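Work light cutting out early: Bramura tank cleaning lamp, unit 2
4 min read
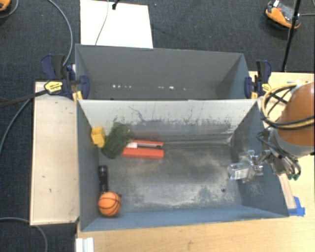

Why does a rechargeable work light shut off long before the run time on the label?
Most of the time the pack is fine and the lamp is protecting itself from a low voltage reading, and a tired contact in the charging dock can cause that as easily as an old battery.

OK, so that's the short version, and it took me far too long to get there. I look after the lighting kit for the maintenance crew at the Londitstead site, and we have two of the Bramura lamps for going inside tanks. Unit 1 has never given me any trouble. Unit 2 started quitting halfway through a cleaning shift, no dimming, no warning blink, just dark. Not great when somebody is standing at the bottom of a tank!

Opened Nov 20, 2019. Status: closed.

First try: charged it overnight, ran it on high on the bench in the shop. Died well before lunch. Charged it again, same thing.

Second try: swapped the packs between the lamps (outside the hazardous area, please, never open one of these inside it). Unit 1 ran fine on the "bad" pack once I'd charged it in unit 1's own dock. That should have been my clue, but I'd already decided the LED driver was cooked and had written to Tamer, who we buy from, asking for a new one.

Femke Hermans at Tamer wrote back the same afternoon and asked me to read the charge counter out of the service menu before she shipped anything. Hold the mode button while you switch on, keep holding until it double flashes. Pack A said 2,652 mAh after a full charge in the suspect dock. Same pack in the good dock: 3,025. So the dock was stopping early and still showing a green light, the little liar.

I cleaned the dock pins with contact cleaner and a cotton swab and got nowhere. One of the pins was sitting lower than its neighbor and didn't spring back when I pressed it. Somtochukwu Akpan from the electrical shop had a Mulder spring pin set in his drawer and swapped it for me while I drank his coffee.

After the repair, pack A reads 3,025 in both docks and unit 2 made it through a full shift on high. Driver order canceled. I've put the pin check on the June service sheet too.

Still open on my side: the green light. Femke is asking whether newer docks flag a short charge. If she sends anything I'll add it under this ticket.

3 comments | 2 shares
Contact | Copyright 2019 | Back to top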